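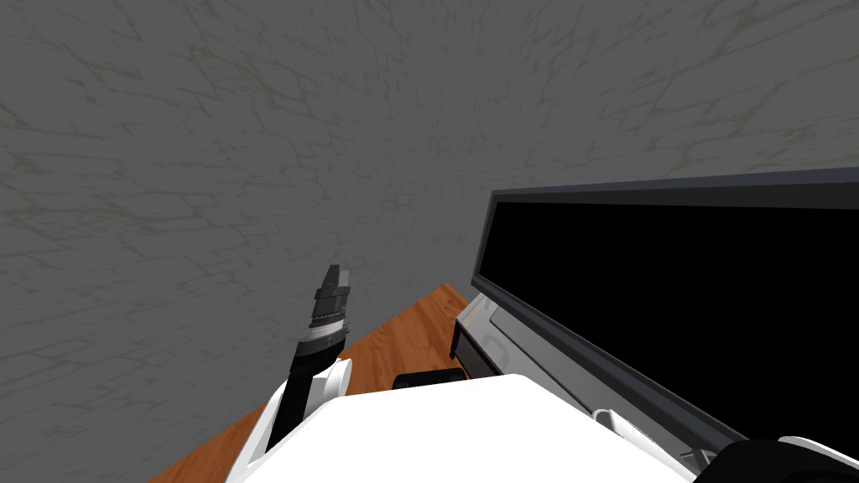
Kiltley Stone-Look Wall Panel, Gray Vein

Item 3631
Sold by the box, 4 panels per box
In stock at the Pleltside warehouse

Overview

The Kiltley Gray Vein panel is a waterproof wall panel for kitchens, laundry rooms and half baths. It goes up over drywall, plaster or old tile with adhesive and needs no grout. The surface is a printed stone pattern under a clear wear layer. The base color is a mid gray with darker mottling, and the veins run in an irregular net with a slight olive tint. The tint shows more under warm bulbs than in daylight. If you are matching it to a cool white or blue-gray cabinet, order a sample first.

The pattern does not repeat within a single panel. There are 4 prints in the series and each box holds one of each. Lay the panels out on the floor before you glue anything and move them around until you like the order. On a long wall, turn every second panel end for end so the same print does not land at the same height twice.

What is in the box

4 wall panels
2 straight joining strips, gray
1 installation sheet

Adhesive, end caps, inside corners and outside corners are sold separately. See Related items.

Details

Finish: matte
Core: solid PVC
Edges: square cut on all sides
Joint: butt joint with joining strip
Use: indoor walls only
Cleaning: damp cloth, mild dish soap
Country of manufacture: see carton label

Where it can be used

Behind a counter, behind a sink, and behind most countertop appliances. Leave the air gap that your appliance maker asks for. Toaster ovens and some small convection ovens push hot air out the back, and the panel will discolor over time if the vent sits right against it.

Do not use it behind a gas range or a wood stove. Do not use it as a shower surround. We have the Famville line for showers, with a different joint and a sealed edge. Do not use it on ceilings, floors or countertops.

Getting the wall ready

The wall has to be clean, dry and flat. Wash off grease with a degreaser and let it dry overnight. Scrape loose paint. Wallpaper has to come off, including the vinyl kind that looks like it is stuck for good. Old tile can stay if it is sound, but fill the grout lines with patching compound and scuff the glaze with sandpaper.

Take off the outlet covers with the power shut off at the breaker. You will probably need box extenders to bring the outlets forward to the new surface. Most hardware stores carry them.

Bring the boxes into the room the day before and store them flat. Panels that come straight from a cold garage will grow a little after they are up, and the joints will push against each other.

Cutting

A fine-tooth hand saw works. So does a circular saw with a blade made for plastics or laminate. Cut with the printed side up on a hand saw and printed side down on a circular saw. For straight cuts you can also score the face several times with a utility knife and snap it over a table edge, then clean up the edge with a sanding block. Use a hole saw or a jigsaw for pipes and outlets.

Wear eye protection. The dust is light and gets everywhere, so cut outside if you can.

Putting it up

Start at the corner people see first when they walk in. Draw a level line and work from that, as counters and floors are often out of level. Run the adhesive in vertical beads on the back, keep it in from the edge, press the panel to the wall and rub it down with a dry cloth. Leave a small gap at the counter and fill it with silicone. The gray silicone we stock is close to the base color.

Wipe up squeezed-out adhesive right away with the solvent named on the tube. Test the solvent on an offcut first.

Shipping and returns

Orders over $250 ship free to a street address. Boxes go by freight carrier and someone has to be there to sign. Open the carton and look at the corners before you sign. If a corner is crushed, write it on the delivery slip and send us a photo.

Unopened boxes can come back within the return period on your receipt. We can't take back opened boxes or cut panels. Samples are not returnable.

Lot numbers

Color can shift slightly between lots. The lot number is on the short end of the carton. If you are adding to an earlier order, call with the old number and we will check what is on the shelf. The next lot is due in May.

Related items

Vlad panel adhesive, cartridge
Kiltley inside corner, gray
Kiltley outside corner, gray
Kiltley end cap, gray
Silicone sealant, gray
Sample chip, Gray Vein

Questions about this item go to Zamfira Buzatu at the Pleltside trade counter.

Page updated 2025-03-14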